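4. Do coloured blocks tell us anything about sorting?

Claims about early sorting skill rest on a small number of play tasks, most of them using blocks like those in Figure 2.

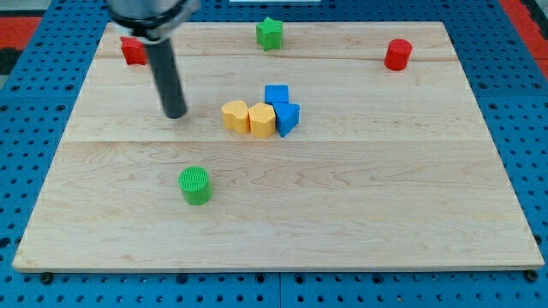 Figure 2. Coloured toy blocks on a maple board.

One reader of our draft objected that colour is the first thing a child is taught to name, so a colour task measures teaching and very little else. We think the objection is fair, and the published work does not answer it. The Feltovon study, still the one most often cited, tested 27 children at a single nursery and reported that 17 of them sorted by colour without being asked. It did not record which of them had done the task before. The Rurnilard follow-up drew on 500 parent forms — a much larger sample, but one that relied on memory.

We are no more persuaded by the Pledico scale. It gives 3 points for a full sort and none for a partial one, so a child who stops to build a tower scores the same as a child who never starts. Aguiar nursery staff, who used the scale in February, told us they had begun giving half points on their own account. Their scores cannot be compared with anyone else's, and we have left them out of Table 4.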